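Vornside Self Storage: Frequently Asked Questions

Last updated 9 November 2021

Please read through these before calling the office. If your question is not covered, contact details are at the bottom of the page.

What do I need to rent a unit?

A government-issued photo ID, a working phone number, and a card or bank account for the monthly payment. Business renters also need to give us the name of one person who can sign for the account. You can sign the lease online or at the front desk.

Is there a minimum rental period?

One month. After that the lease renews each month until you give notice.

How much notice do I have to give before moving out?

Ten days, in writing or through your online account. We do not take notice by phone. If you leave before your paid month is over, the unused days are not refunded.

What sizes are available?

Units run from closet size up to the drive-up garages in the Trullesitz building. The Ojeda building has indoor units only, 41 of them on the ground floor. The upstairs units cost less and are reached by the freight elevator. If you are between sizes, make a list of your largest furniture and bring the measurements to the desk.

Are the units heated and cooled?

All indoor units in the Ojeda building are climate controlled. The drive-up garages are not. We do not recommend the garages for musical instruments, photographs, oil paintings or anything with veneer.

How should I protect furniture surfaces?

Clean and dry everything before it goes in. Use cotton sheets or moving blankets on finished surfaces. Plastic wrap is fine for the move itself but should come off once the piece is in the unit. Leave a few inches between furniture and the outside wall. Do not place boxes directly on a polished top, even for a short time.
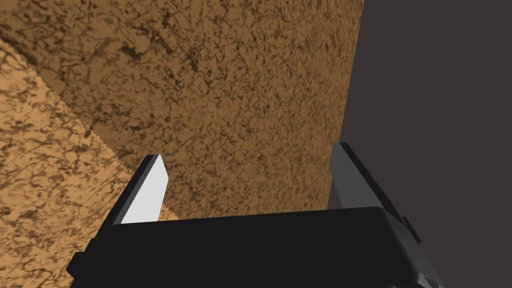 Brown and tan surfaces with a veined pattern.

Can I store kitchen items?

Yes, as long as they are clean and contain no food. Wash pots and pans, let them dry fully, and pack them with paper between each one. Lids should be wrapped separately and stored on edge. Small appliances should be emptied, unplugged for a day and packed with their cords tied. Mark the box on two sides as well as the top.

What about the refrigerator?

Defrost it, dry the inside and prop the door open slightly. A closed refrigerator will grow mold in a few weeks.

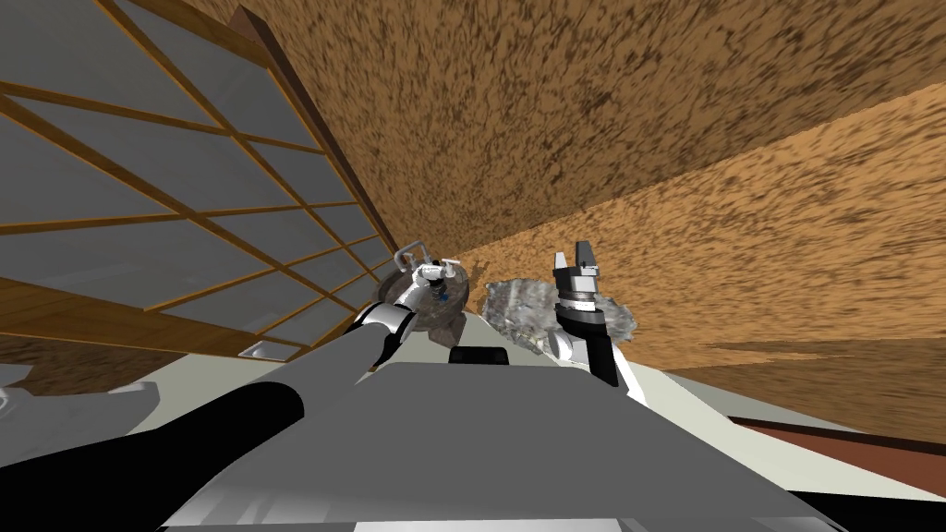 What can't I store?

Food of any kind, including pet food and birdseed. Gasoline, propane, paint thinner, fireworks and ammunition. Live plants or animals. Tires, unless they are mounted on a vehicle stored with us. Vehicles must be registered and insured.

When can I get into my unit?

Gate hours are 6 a.m. to 10 p.m. every day. The office closes earlier, at 5:30 p.m., and is closed on Sundays. Your gate code works only during gate hours.

How does the Flirnix app work?

Flirnix is the gate and billing app we use. It shows your balance, lets you change your gate code and sends a message when the code is used. You can add up to 3 other people to your account. If you do not have a smartphone, use the keypad as before.

My payment is late. What happens?

There is a five-day grace period. After that a late fee is added and your gate code stops working until the balance is paid. Please call us before the fifth day if you know there will be a problem.

Do you insure my belongings?

No. You need your own coverage. Many homeowner's and renter's policies extend to storage, so check with your agent first. We can enroll you in a plan at the desk if yours does not.

Do you sell locks and boxes?

Yes, at the front desk. Only disc locks are allowed on unit doors.

Who do I contact with a billing question?

Iara Sosa handles accounts, Monday through Friday. Ask for her at the front desk or send a message through your online account. Include your unit number.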